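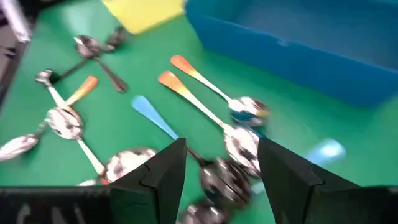 Re: [flatware] Colored handles on the Drastex spoons, sorting before the July wash trial

Date: Mar 18, 2025
From: Dinesh Thambiah
To: flatware list

On the earlier post:

> We took over the canteen at Skastside and inherited the spoons with it.
> Some have colored handles, some look plain. Two of the orange ones
> seem to be going pale at one end. Is that wear, or were they made
> that way? Also, can the colored ones go through the same machine
> cycle as the plain steel? The previous people left no paperwork
> apart from an order number, 1614.
>
> Sheikh

Sheikh,

Order 1614 is the mixed lot. It was supplied as steel bowls and shafts with several handle finishes, plus plain. I have the same lot at Grurisgate, so most of what follows comes from using it.

On the orange handles: the color runs from orange at the tip through yellow toward white. On my lot that is the original finish. Wear looks different. It starts as a dull patch where the thumb sits and has a ragged border. If your pale area blends evenly and both spoons match when laid side by side, leave them in service.

The light blue handles are a single color on mine, so any change is easy to see. Check the joint where the handle meets the shaft. Run a fingernail across it. If the nail catches, set the spoon aside.

Washing. Ours all go through together, colored and plain, bowls up, at the lower of the two temperature settings. The basket must not be packed tight. Spoons nest, and two nested bowls come out with a film between them that you will not notice until they are dry. I split each load into 7 compartments and mix the handles within each one – the different shapes at the top keep the bowls from stacking. No scouring powder on any of them. The bowls have a mirror finish and it scratches badly.

Sorting. Spread them out on a plain matte surface in one layer before you start. Green works well for me. Silver on stainless counter is tiring to look at and you will miss marks. With polished bowls you also get reflections of whatever is in the room, dark patches and blue ones included, and these are easily taken for stains. Turn the spoon. A reflection moves and a stain stays where it is.

Then pull the overlapping ones apart and go by handle: orange, light blue, plain, everything else. Check the bowl rim last, with a dry cloth. A burr will pick up a thread.

Storage is a matter of taste. I keep the colored handles in a separate tray, handles all one way, and issue them for desserts. Mixed trays cost us time at every service.

For the July trial I need the following from each site:

- how many of each handle color you hold
- how many you rejected, and whether for the joint, the rim or the finish
- which detergent you use and how much

The plan is 1000 cycles on a small set, with an inspection at 6 points along the way. Plain spoons go in as the control. Please do not send polished samples, they need to be as they come out of the drawer.

One open point – does anyone have the original sheet for the lot? Mine gives the steel grade but the handle material line is blank.

Dinesh Thambiah
Grurisgate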